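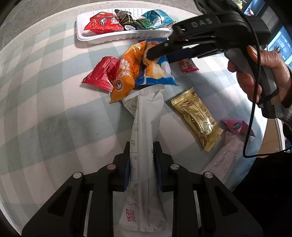
Reviewing the Season Before Planning the Next
Speaker notes, Laing Regional Coaches' Meeting

Print this page | E-mail this page

Opening (keep to two minutes)

Good morning, and welcome on behalf of the Plillevside Football Association. My subject is the review a club should complete between its last game and its first planning meeting. Most clubs in our league skip it. They change the playbook in October and the staff in December, and the record stays where it was.

Point 1: Start with the film

Ask each position coach to grade every snap before any meeting is held. Last season the Gririsano staff graded 524 offensive plays. They had blamed the passing game for their losses. The grades showed that 99 plays had gone wrong before the snap, through late substitutions and missed signals.

Pause here. Ask how many in the room chart pre-snap errors.

Point 2: Talk to the players

Interviews should be short and held one at a time, with the same questions for the whole roster. Gririsano spoke with all 52 players. Seniors who are leaving should be seen first, while the season is fresh. Notes stay with the head coach.

Point 3: Choose what to keep

Clubs write long lists of changes and rarely write down what worked. Vavomard kept its practice schedule and its defensive front, and replaced only its third-down calls. The staff cut those calls to 12 and taught them all spring.

Refer to the handout, page two. Do not read the table aloud.

Closing

Review forms are due at the league office before spring practice opens. Late forms will be returned to the club. Take questions on grading first, then on interviews. The room is needed again at 11:30.

Last updated: January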